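Kaimal 3 review: episode trimming and labelling for handheld gripper recordings
Reviewed in October. Version tested: 3, desktop build, one seat.

Kaimal is a desktop program for turning long wrist-camera recordings into short, labelled episodes you can train a policy on. It comes from Halotholm, who also make a calibration tool I haven't used. I bought a seat after our old scripts stopped coping with the fisheye footage.

Setup took most of a morning. The installer is fine, but the lens profile has to be loaded before the first import, and the manual leaves that to page 8. Import without it and every pose track comes out bent towards the rim, so you have to delete the project and start again. I did this twice.

Once it is running, the work is quick. I gave it 241 recordings of short tabletop pick-and-place tasks and it proposed cut points for all of them overnight. Roughly 1,640 episodes came out. Most cuts were where I would have put them. The bad ones were nearly all at the start, where it counts the approach to the table as part of the grasp.

The timeline is the best part. Gripper width, camera speed and tracking confidence sit on one strip under the video, and you can drag a cut with the arrow keys. Labels are plain text and can be changed in bulk. Export to Zarr works. Export to HDF5 works too but drops the label history, and there is no warning.

The masking tool is weaker. You paint a mask once and it is applied to the whole recording, which suits fixed parts such as the fingers of the gripper. It does nothing for people. An arm or a bit of clothing low in the view has to be masked clip by clip, and the tracker will happily pick up features on a sleeve if you let it.
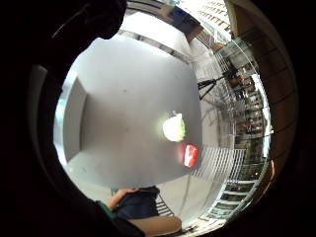

A reply from Jallville: you can get round the masking problem by turning on "reject moving features" in the tracker settings, then running the pose step again on the bad clips only. It is slower, but I stopped painting sleeves by hand after that. Agree about HDF5.

I have since tried that setting and it does help, though it lost tracking on two clips with very plain tables. Cluken is cheaper and has a better mask brush, but its cut proposals were poor on the same recordings and it has no bulk labels. I am keeping Kaimal for now.

Score: 8 out of 10. Would be higher with a proper warning on import.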